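중고 원목 퍼즐 손질하는 법
2022년 12월 26일

물려받거나 중고로 산 원목 퍼즐은 아이에게 주기 전에 한 번 손질해 두는 것이 좋습니다. 준비물은 마른 솔, 극세사 천 두 장, 중성세제, 320번 사포, 목공용 풀입니다.

1. 조각을 모두 빼고 판을 뒤집어 가볍게 두드립니다. 홈 구석에 낀 먼지는 마른 솔로 쓸어냅니다.
2. 미지근한 물 한 컵에 세제를 두세 방울 풀고, 천을 적셔 꼭 짠 다음 조각을 하나씩 닦습니다. 물에 담그면 칠이 들뜨고 나무가 불어 홈에 맞지 않게 됩니다.
3. 판은 나뭇결 방향으로 닦고 바로 마른 천으로 물기를 걷어냅니다.
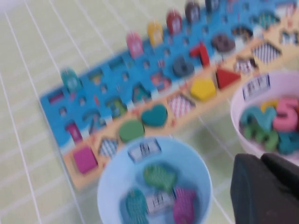
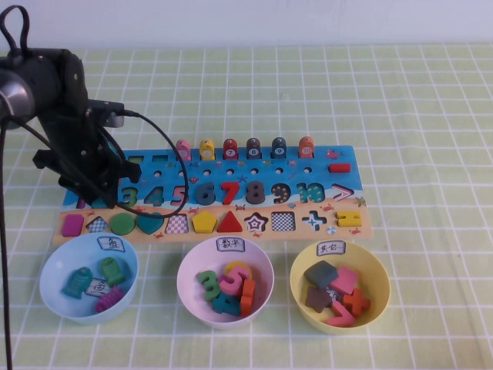 물고기 조각과 숫자 홈, 도형 홈이 있는 파란색 원목 퍼즐판

4. 그늘에서 20시간 말립니다. 조각은 서로 닿지 않게 세워 두고, 드라이어나 난방기 앞에는 두지 않습니다.
5. 모서리를 손끝으로 훑어 거친 곳만 사포로 서너 번 문지릅니다. 칠한 면은 건드리지 마세요.
6. 손잡이나 꼭지가 흔들리면 풀을 조금 바르고 3시간 눌러 둡니다. 삐져나온 풀은 굳기 전에 닦아냅니다.
7. 조각을 끼워 봅니다. 빡빡하면 조각 옆면을 아주 조금씩 갈아 가며 맞춥니다.

칠이 넓게 벗겨졌거나 판이 갈라졌다면 쓰지 않는 편이 낫습니다. 작은 부품이 빠지는 퍼즐은 세 살 미만 아이에게 주지 마세요.

보관할 때는 판째로 눕혀 천 주머니에 넣습니다. 장마가 오는 6월에는 한 번씩 꺼내 바람을 쐬어 줍니다.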